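Filed under: Facilities and Furnishings > Tables, Trays and Small Fittings

Thread: Refinishing or replacing the tops on the shared tables

dradness_ops wrote:

Good morning. I am writing on behalf of the office that maintains the common rooms at Dradness. We have light wood-grain tables in the reading room and in the two activity rooms, and in February we are required to submit a plan for their care. The options before us are to have the tops recoated, to replace them, or to leave them alone and set stricter rules for what may be placed on them.

The tables are used daily for sorting, for small craft sessions and for handing out name ribbons and bows before events. At present these items go directly on the surface, and pins and clips have left marks. I would be grateful to hear how other institutions have handled this. Our working limit is $1000 for all rooms together, including any trays or mats we may purchase.

---

northwing_desk wrote:

We faced the same decision and chose to recoat. The work took longer than quoted, and the rooms smelled of finish for several days afterward. The result was satisfactory. I would advise you to ask the contractor for a sample on the underside of one table before any work begins, as ours came back shinier than expected and the overhead lights reflected off it.

Please also confirm what the tops are made of. A printed or very thin surface cannot be sanded, and a contractor who does not ask is one to avoid.

---

Stendix_user_80 wrote:

Our department uses trays and has not recoated anything. Each table has one shallow tray, and everything small goes into it: ribbons, bows, badges, clips. Staff place the tray at one end so that the rest of the surface is free for paper. The policy is one paragraph long and is posted inside the supply cabinet door.

We bought Stendix trays at first and moved to a plain dark style later. The dark ones hide scuffs well. They also hide dark items, so navy ribbon should go into a light tray if you have one.

---

dradness_ops wrote:

Thank you both. The surface question is a fair one, and I have asked for the purchase records. With regard to trays, may I ask about shape? Our present thinking was rectangular, for ease of stacking.

---

Stendix_user_80 wrote:

Either will serve. We prefer the oval. It has no inside corners where pins collect, and it can be wiped in a single motion. I accept that it takes up more room in the cabinet.

---

quarterly_review wrote:

I must respectfully disagree with the direction of this thread. Trays do not protect a table. They are dragged across it, and grit caught beneath them does more harm than a ribbon pin would. In the building I am responsible for, the worst wear was found exactly where the trays had been kept. We removed them and went to full-width felt mats, at a total cost of $637, and the matter has not come up again.

I would also question the need to keep a natural-looking grain on view in a room of this type. It is pleasant, but a plain mat is easier for sorting small things. Patterned grain makes thread and light-colored pins hard to find.

---

northwing_desk wrote:

The point about dragging is correct. It can be addressed with felt pads on the base of the tray, which cost very little. Full-width mats present their own difficulties. They hold spills, they curl at the ends, and they must be cleaned on a schedule that someone has to keep.

On appearance, I would not give way so easily. Visitors do notice the tables. Covering a good top from edge to edge in order to preserve it seems to me a poor use of the furniture.

---

quarterly_review wrote:

Ours have not curled. They are rolled and put away at 5 p.m. each working day. I recognize that this depends on staff being available to do it.

---

Anik_purchasing wrote:

May I add a note on cost? We obtained quotes for recoating from two firms, and the lower of them was $500 for a single room. On that basis the budget given in the first post would not cover three rooms, even before trays are considered. Manalo supplies felt pads in sheets that can be cut to size, and our stores team has found them adequate. They should be pressed down firmly and left overnight before the tray goes back into use.

I would further suggest that the corners of the tables be inspected. If they are rounded, as many of this style are, edge wear tends to be light, and recoating may be unnecessary.

---

dradness_ops wrote:

This has been most useful. The corners are rounded, and the wear there is slight. One of the activity room tables now has an oval tray on it, with an event bow inside.

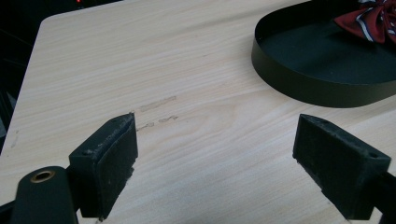
Activity room table with dark oval tray; red bow with white and navy striping.

I would welcome opinions on whether the tray is too dark for this purpose.

---

Stendix_user_80 wrote:

The red stands out well enough against the black interior. The navy border on the bow is where you will have trouble, as I mentioned. For red stock I would keep this tray as it is. The color of the table is very close to ours, and we have had no complaints.

---

northwing_desk wrote:

The looping figure in the grain is attractive, and I would be sorry to see it under felt. I cannot judge the finish from this view. Look along the surface toward a window and any dull patches will show.

---

quarterly_review wrote:

My position is unchanged. I do concede that the tray is neat, and that a bow of that kind is easily seen in it. My concern remains with what the underside of the tray will do to the top over several years. If pads are fitted and are checked at each inspection, I would withdraw most of the objection, though I would still use mats for any session involving pins.

---

dradness_ops wrote:

Thank you. We intend to propose the following: no recoating this year, one padded tray per table, and mats on a trial basis in the second activity room only. The reading room will stay uncovered. I will report back on the condition of the pads after the first inspection – and on the mats, if staff can be persuaded to roll them.

---

Anik_purchasing wrote:

Please order spare pads at the same time. The small sheets are often out of stock by spring.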